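지원사업 소식 > 중간보고

안녕하세요, 살루도 마을기금 여러분! 동네 토종씨앗 도서관 '고다'의 4월 보고 올립니다. 지난번에 표만 잔뜩 보냈더니 재미없다고 하셔서 이번엔 그냥 말하듯이 써볼게요.

일단 대출부터요. 이번 분기에 나간 씨앗 봉투가 343개입니다. 제일 인기 있는 건 역시 상추랑 쥐이빨옥수수였고, 의외로 아주까리밤콩을 찾는 분이 많았어요(이름이 예뻐서 그런가 봐요). 새로 가입한 회원은 74명인데 절반 넘게 베란다에서 키우는 분들이라, 호박이나 동아처럼 덩굴이 길게 뻗는 건 권하기가 좀 그렇더라고요. 그래서 화분용 목록을 따로 만들었고 지금은 키 작은 고추랑 쪽파, 아욱이 올라가 있습니다.

발아 시험은 솔직히 아쉬운 부분이 있어요. 재작년에 받은 당근 씨는 싹이 거의 안 나서 전부 뺐습니다. 반대로 가지는 기대도 안 했는데 쑥쑥 올라와서 다들 소리를 질렀지요! 당근은 마리테스 오캄포 선생님 텃밭에서 올해 새로 받기로 했고, 꽃대가 올라오면 교잡 안 되게 망을 씌울 예정입니다. 이 망이 생각보다 비싸서 예산 항목을 조금 옮겨야 할 것 같은데, 이건 아래에 다시 적을게요.

강좌는 두 번 열었습니다. 첫 번째는 씨앗 말리기, 두 번째는 이름표 쓰기였어요. 이름표 강좌에 누가 올까 했는데 자리가 꽉 찼습니다. 받은 해랑 밭 이름만 제대로 적혀 있어도 나중에 일이 반으로 줄거든요. 곤디에르 농장에서 보내주신 갓 씨앗은 품종 이름이 두 가지로 적혀 있어서 아직 확인 중이고, 확인될 때까지 대출은 안 합니다.

돈 얘기도 해야죠. 봉투와 건조제에 352,000원을 썼고, 냉장고 수리비는 아직 청구서가 안 왔습니다. 방충망은 홍보물 예산에서 40,000원만 옮겨 쓰고 싶은데 괜찮을까요? 전단은 어차피 남은 걸로 여름까지 버틸 수 있어요.
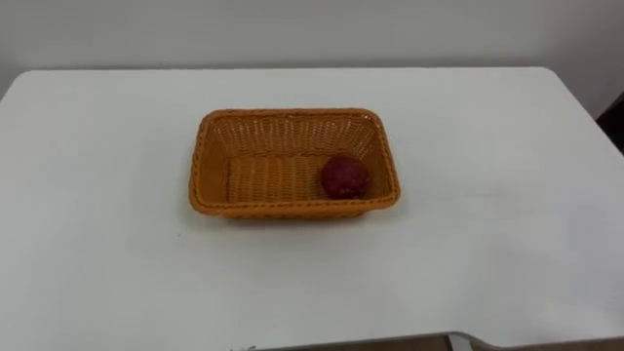 반납은 가을에 몰릴 텐데, 작년처럼 젖은 채로 비닐에 담아 오시는 분들이 계실까 봐 벌써 걱정입니다. 그래서 대출할 때 종이봉투를 하나씩 더 끼워드리기로 했어요. 콩은 꼬투리째 가져오셔도 되고요, 토마토는 꼭 씻어 말려서 부탁드린다고 안내문에도 크게 썼습니다. 다음 보고는 마늘 캐고 나서 보낼게요. 예산 건은 그 전에 답 주시면 감사하겠습니다!

댓글 3

콩깍지: 아주까리밤콩 빌려간 사람입니다ㅎㅎ 지금 심어도 되나요?

고다지기: 콩깍지님, 조금 더 따뜻해지면 심으세요. 5월 중순쯤이 좋아요!

옥상텃밭: 화분용 목록에 바질도 넣어주세요~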